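3.2 The Idville handbook and its readers

The first edition of the Idville women's health handbook appeared one May, stapled by hand, and went to 417 households whether they had asked for it or not. Our archive holds two copies. One has been annotated throughout by a reader who disagreed with the chapter on menopause and had plenty of margin to say so.
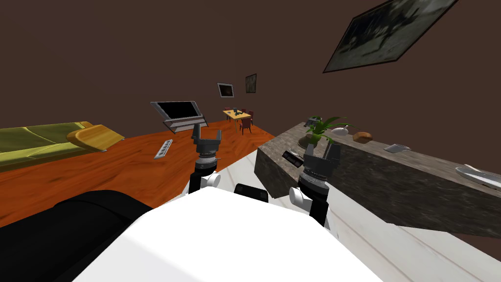
Figure 4a. Rendered interior: two robot arms with empty grippers, dark stone counter at right.

Editorial decisions were taken by the whole collective, a method that produced warm friendships and very long minutes. The question of whether to print the word "discharge" on a contents page occupied two meetings. Lâm Phí, who edited the Rerkden translation, settled the matter there by printing it in capitals. Sales in Rerkden did not suffer.

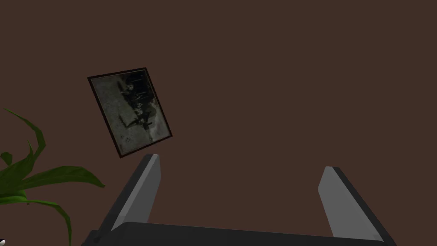 Figure 4b. Same interior: framed picture and leafy plant against a reddish-brown wall, gripper below.

Translation raised harder problems. The Kermani clinic wanted plain advice on contraception and received, in the early drafts, a good deal of poetry. Readers' letters suggest they skipped to the diagrams. The Vallo edition dropped the poems altogether and gained an index, which several correspondents described as the most radical thing in it.
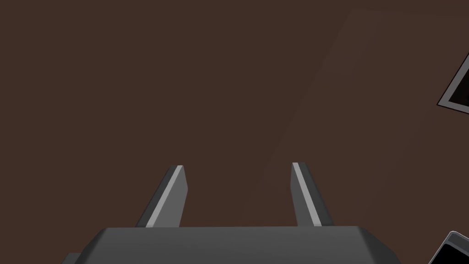 Figure 4c. Same interior: dark grey two-fingered gripper against a plain reddish-brown surface.

We coded the surviving letters by topic and by tone. Requests for a named doctor were common in every edition; thanks were common too, and usually came in the postscript, after the complaints.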